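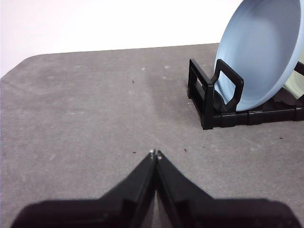 The gray table, with its usual specks.

08/01/2023

I meant to write last night and fell asleep with the pen in my hand, so tonight I'm doing it at the kitchen counter with the lamp pulled close and a cup of tea that I have already let go cold once and warmed up again. It's been a dishes sort of day. I don't know how else to put it. Some days are about errands and some days are about the telephone, and this one was about plates, and the rack, and the gray table, and whether I have finally lost my mind over crumbs.

The crumbs first. I wiped that table after breakfast, I would swear to it in front of a judge, and when I came back there were little dark bits on it again, and a couple of pale ones over near the far side. I have no idea what they are. Toast would be my guess for the dark ones, and the pale ones might be lint off the dish towel, or salt, or something that came down from the ceiling for all I know. The trouble is that the top isn't slick like the old one we had in Unthorpe. It has that mottled look, somewhere between felt and rubber, lighter in some patches and darker in others, and a wet cloth just pushes things around on it and leaves a smudge behind. Then the smudge looks like a stain and I go at it again, and then there are two smudges. I've stopped trying to get it one even color. It won't be one even color. I do love it though, it's quiet. You set a plate down on it and it doesn't crack like a gunshot the way they did on the old tile.

I tried the Varkine cleaner on the near corner. The bottle says to leave it for 8 minutes, so I set the timer on the stove and stood there like a fool watching a damp patch. When I wiped it off I couldn't see any difference at all, except that the kitchen smelled like a swimming pool with an orange floating in it. My sister swears by the stuff. She also swears by putting newspaper in boots, which does work, so I'm going to give it one more chance before I pass the bottle along to her. Tomorrow I'll try the soft brush, the one I bought for mushrooms and have used on mushrooms maybe twice in my life.

Then there was the great question of the rack. For as long as I've kept house I have had a dish rack that was wrong. The first one was too small, and the one after that rusted at the feet and left little orange rings on the counter that never came out, and then we had a wooden one that folded, which was pretty and went gray and furry at the bottom no matter what I did. So the black one still feels like a luxury to me. It's plain and a bit stern looking, but plates stand up straight in it and they don't lean on each other and chatter. I have it against the white wall, and I spent a silly amount of time this morning turning it one way and then the other. Turned long side to the wall it takes up less of the table. Turned the other way I can reach everything without stretching, but then there's nowhere to put a plate down while you're making room for it, and I always need to put a plate down. I settled on the long way. I expect I'll change it back by the weekend, and then change it back again.

I paid 21 dollars for it at Mota, which seemed like plenty at the time, and I remember walking it back out to the car and then going in again for a bag of clothespins so I'd feel I had been practical. The clothespins have been a disappointment. Half of them have come apart and the springs turn up in the vacuum.

The plates are the part I really wanted to write down. I've been wanting color in this kitchen for ages – everything in it had got so sensible. White bowls, white mugs, that beige casserole that weighs as much as a small dog. And I have had such a good time with these. The green one is that soft sage color, very pale, like the underside of a leaf, and it looks just right on the dark tabletop, almost as if somebody had picked one out to go with the other (I did not, I picked it out because it was next to the register). I could look at it all day. It makes even a boiled egg look like something you'd order.
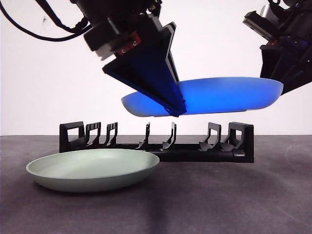

And the blue! The blue is not soft at all. It's as bright as a paint sample, a real shout of a blue, and up against that white wall it nearly hums. When I first unwrapped it I thought I'd made a mistake and that it belonged at a picnic or in a child's room, and I put it at the bottom of the stack for a week so it wouldn't look at me. Now it's the one I reach for. When the light catches the curve of the rim there's a kind of glow along it, and I have stood in my socks tilting it back and forth like a person panning for gold. Food looks strange on it, I'll admit. Peas are fine. Scrambled eggs are wonderful. Anything brown looks a little sorry for itself, and I won't be serving gravy on it to company.

I've been trying to work out where everything should live between washing and supper, and I keep coming around to the same answer, which is that the plates may as well live in the rack. My mother would have had something to say about that. She dried everything by hand, with a towel that had been ironed, and it went straight back in the cupboard with the pattern facing the same way, and the rack itself went under the sink so that a visitor would never know we ate. I can still hear the cupboard door. I used to sit on the step stool with the silverware in my lap and dry the forks between each tine, and she'd inspect them. I was good at forks. I was careless with lids.

Well, I don't iron towels, and I've decided that a plate standing in a rack is a perfectly respectable sight. It dries by itself while I do something else. The only thing I've held on to is that I like the big ones at the back and the small ones in front, and I can't relax if there's a bowl in among the plates. Bowls go on the end. If I come in and find a bowl in the middle I move it before I've taken my coat off.

I wrote to my sister about all this and she wrote back one line, which was "You need a hobby," and then a second message a minute later asking where I'd got the green one. So there you are. I told her Mota, toward the back, past the lamps. She's 161 miles from the nearest one and says she'll have me mail it. I am not mailing a plate. I mailed her a gravy boat once, wrapped in two bath towels, and it got there in so many pieces that she made a little mosaic on a flowerpot with them. It's a nice flowerpot. The towels never came home.

Lunch was soup, so no plates at all, which felt like a waste. The Kano was at the bottom of its jar (I'm down to the last of the smoky one and I've been shaking it upside down over the pot like a maraca) and so it came out a bit flat. I put in more pepper, and then a spoonful of the tomato paste, and then it was a different soup altogether and better than the one I'd started. I should have written down what I did. I never do, and then I spend a month trying to get back to it. Carrots, the end of the celery, the paste, a good deal of pepper, and I think a piece of cheese rind, if that wasn't the day before.

In the afternoon I went through the drawer under the stove, where the dish towels had got mixed up with the rags, and sorted them. There was one I don't recognize at all, with a rooster on it. I also found the good peeler, which I had mourned and replaced, so now there are two good peelers, and the little brass hook that goes on the back of the pantry door. I put the hook on the windowsill so that I'd be sure to see it and put it up. I've walked by it all evening.

Oh, and I put aside 60 dollars in the blue envelope for the faucet. It's still dripping. It's a slow one, you could say a whole sentence between drips, but at night with the house quiet I lie there waiting for the next one. I've had a sponge under it since supper and that helps a good deal. I did think about getting a yellow plate with the money. I got as far as imagining it between the blue and the green. A deep yellow, like a yolk, or maybe that pinkish color they had on the upper shelf, the one I turned over twice and put back. But the faucet comes first, and if there's anything left over after the faucet I'll go and see whether the yellow is still there.

I wiped the table down again before I sat down to this, with a dry cloth this time, going from the far side toward me and catching the bits in my other hand. It did a much nicer job than the wet one. I don't know why I've been so stubborn about wet cloths. It still has its pale streaks, and the scuffs are there to stay, and I'm certain there'll be something dark and tiny sitting on it by morning. I've left the cloth folded over the chair so it'll be handy.

The tea has gone cold again. Tomorrow: soft brush, more Kano, the brass hook, call about the faucet, and see if the rooster towel belongs to anybody.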